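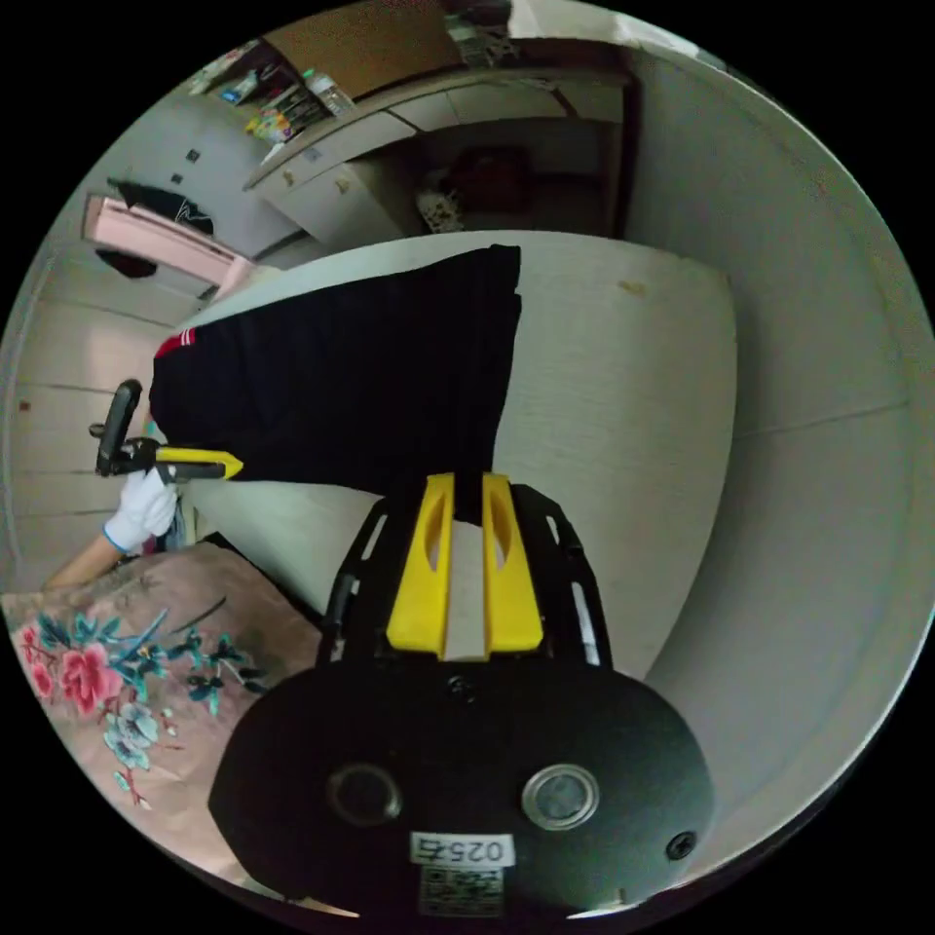 Come and fold laundry with us (paid, and you can sit down for bits of it)

Hello! I'm Bontu Belay and I look after the home trials at Danness. We're a small outfit that tests grippers for other people, and this time we've got two handheld ones to compare on cloth. I'm looking for 40 people who can spare us some time in May, and I'd love it if one of them was you.

You don't need to know anything about robots. I'd go further and say that I'm quite keen on people who don't. The engineers have all had a go already and they've picked up so many little tricks that their results have stopped being much use to me. I want people who fold things the way they've always folded them and get cross when a sleeve won't behave.

What we're comparing

The two grippers are called the Fokska and the Pereyra. You hold one in each hand, squeeze to close the fingers and let go to open them. Each one has a camera on it that records what the fingers are up to, and those recordings get used later to teach a robot arm to do the same job.

In the first half of your session you'll have a pair of Fokskas, and in the second half a pair of Pereyras (or the other way round, we swap the order from one person to the next). The Fokska has the softer squeeze. The Pereyra closes more firmly and lets go faster, and I have a favourite but I'm not going to tell you which, as I'd like your opinion and not mine handed back to me.

What you'd be doing

Mostly garments. T-shirts, leggings, tops with awkward trims, a few thin scarves that slide about like fish. You pick up an edge, bring it across, smooth it down, and do it again until it's folded or you've given up. Giving up is allowed! Just say so out loud and we'll note it and move on to the next thing.

You'll do it standing at a table first and then on a bed or any other padded surface. The soft surface is the part I'm most interested in. On a table you can slide a finger under a hem without much bother, but on something squashy the cloth sinks when you press, and the fingers go down with it, and you end up pinching the bedding as well. We know this happens with both grippers. We don't know which one is worse for it, and that's really why I'm writing this advert.

We come to you if you live within reach of the workshop and you're happy to have us. Please don't tidy up for us. An ordinary bedroom with ordinary things in it is just what we're after, and the recordings are more useful for having radiators and shelves and flowery blankets in them. If you'd sooner keep us out of your house (fair enough) you can use our spare room, which has a bed in it and a kettle.

We bring the grippers, the gloves and a bag of clothes. You can use your own clothes too if you like, but nothing precious please – the finger tips are grippy and I can't promise they'll be kind to silk.

How long and how much

One session is 6 hours, including lunch and as many breaks as you want. The grippers aren't terribly heavy but you do feel them in the wrists by the afternoon, so please take the breaks. Nearly everyone thinks they won't need them.

We're after 1000 good folds with each gripper across the whole group, so 2000 altogether, and there's no target for you personally. Slow is fine. You get paid the same for the session however many you manage, and if you have to stop early you're paid for the full session anyway. I'll send you the rate with the information sheet so you can see it before you decide anything.

Who can take part

Anyone over 18 who can use both hands and can stand for a while at a time. Left-handers, please do get in touch, we never have enough of you. If you've had wrist or thumb trouble lately I'd ask you to sit this one out. Very small hands are a bit of a struggle with the Pereyra, but I'd still like to hear from you, as that's a thing we ought to be measuring.

About the recordings

The cameras on the grippers point at the fingers, but they take in a fair bit of the room behind as well, so anything you wouldn't want seen should go in a cupboard before we start. There's no need to have your face in it. We go through each recording afterwards using a program called Nudine, and if you spot something you'd like removed you can ask me and it goes. Other people in the house need to know we're coming, and children need to be in another room while we're recording.

How to apply

Write to me at the workshop address or use the form on the Danness trials page. Tell me which hand you write with, whether you want us at yours or you'd like to come here, and whether mornings suit you. A couple of lines is plenty. I read the replies every Thursday and I answer all of them, even the ones where I have to say we're full.

If you've got a friend or a sister or a mum who'd like a go too, send them this. Two people from the same house can both take part, though we'd do you on separate days. And if you've got a duvet cover that has been getting the better of you for years, mention it – I'd like to try a few big things at the end if there's time.

Bontu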